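Floncombe Hall kitchen, my walk-round before the April supper
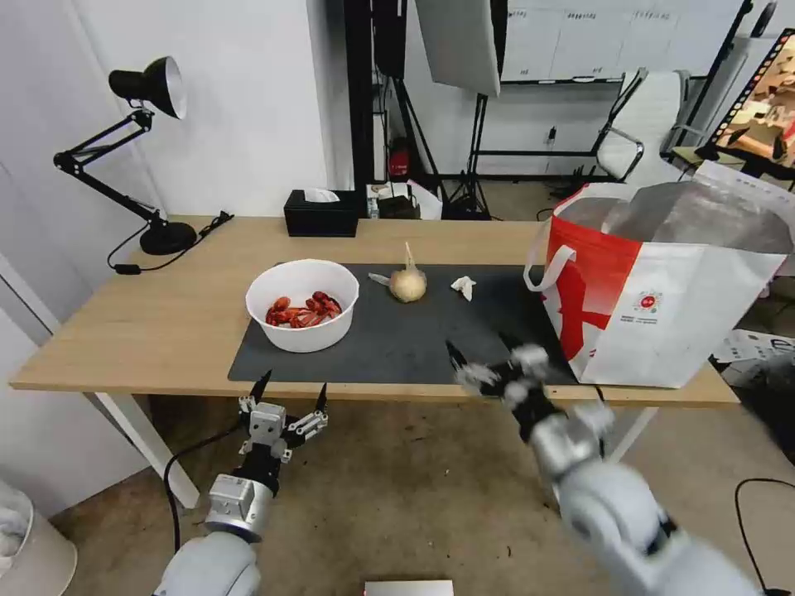

Crayfish, onion and the red and white bag with the foil lining.

Fridge seal: OK. I wiped it while I was there (sticky!).
Fridge temp: 4 degrees, fine.
Fire blanket: OK, but Angus, please stop hanging tea towels over it.
Back door: FAIL. Still catches at the bottom and you have to give it a good shove. I've asked Sigrun to bring her plane.
Gas tap: OK, off when I got in.
First aid tin: no blue plasters again, I'll get some.
Extractor: noisy, but it pulls. Filter wants a soak.
Hot tap: OK, mind your fingers.

Maham has the spare key until 6pm.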